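A robot learns the kitchen cabinet before the kitchen exists

On the upper floor of the Skitarport shared workshop there are 19 work benches, and one of them belongs for most of the year to a two-armed robot named Isus. Its builder works in the daytime as a maintenance electrician. He asked that his name is left out, so in this text he is only the builder. We met in May, after his shift, and we talked until the lights on the lower floor were switched off.

Isus has now white shells on the body, two arms, and grippers which are not a pair. The builder began with a single arm from an old packing line. The second one came later, when a small firm called Gajewski closed its test room and sold what was in it. "I did not plan two arms," he says. "But when you have one arm, you see very quickly that it can push a door or hold a cup, and people at home do both in the same moment."

The first winter went to the shoulders. He made the brackets three times. The first set was bending, the second was so heavy that the motors became hot after 10 minutes, and the third set is the one he uses today. "I am not proud of how they look," he says. "They are under the cover, so it is fine."

For the software he uses Jarkis, a control program that a few members of the workshop write together. It reads the joints, plans the movement and stops everything when a motor takes too much current. It also connects to a simulator, and there the builder spends most of his evenings at the moment. 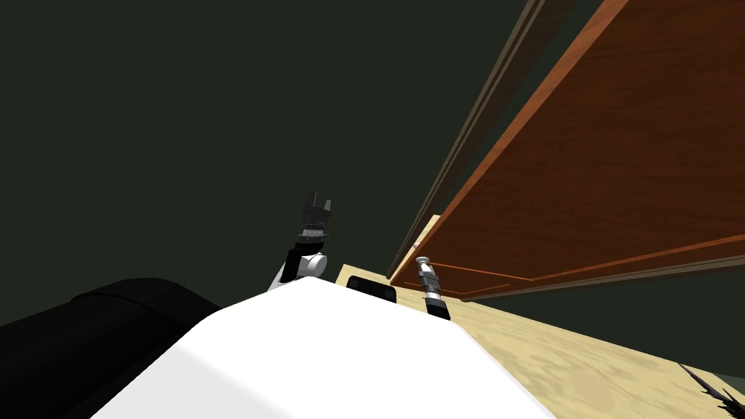
The simulator came into the project because of a broken door. In the autumn Isus pulled a cupboard door off its hinges, and the cupboard belonged to the workshop. "I paid for the door, and then I went home and built a cabinet in the computer," the builder says. He modeled the wood, the table and the walls, and he put the viewpoint high on the robot, so that he looks down over the white body to the place where the work is. He says this view taught him something he did not notice in one year of standing next to the machine. The curve of the torso covers the near part of the table, and a small black box lying just behind it shows only its upper part. "I know the box is there, because I put it there," he says. "The robot must know it with less help." The left gripper, the black one with two fingers, gives him another trouble. Against the dark wall its outline is hard to find, while the silver one on the right is easy to see in front of the orange-brown cabinet. He thinks about painting the simulated wall in a lighter color, but he has not decided. "My wall at home is also dark. If I make it easy here, I pay for it later."

I asked what a normal evening looks like. He starts the same task 40 times with small changes: the cabinet is turned a little, the box is moved, the light is weaker. Then he makes tea and comes back to read the list of results. In the last series before our talk, 9 attempts ended with a gripper touching the edge of the cabinet. He opened each of them and looked at the elbow first. "The fingers are almost never guilty," he says. "It is the elbow. It goes wide, and the hand must follow."

Other members come with advice, and not all of it is welcome. One wants him to use wheels. Another believes that the arms should be shorter — a thing the builder also believed, until he measured the depth of a kitchen table. He writes the suggestions in a paper notebook and reads them again when he is stuck.

The cost is a subject he answers slowly. The motors were the expensive part, and he bought them one after another, when there was money. The shells he printed at the workshop, paying only for the material. He sanded them by hand and painted them white in the yard, on the few days without wind.

The real cabinet is not ready. He has cut the side panels and is waiting for hinges with a softer spring. When it stands on the bench, he wants to run the same movements at a quarter of the speed, with one hand on the stop button. After this he would like to take Isus home, but the stairs are narrow and the base must come apart in two pieces first. He has already drawn the joint for it, and he showed me the drawing on the back of an invoice.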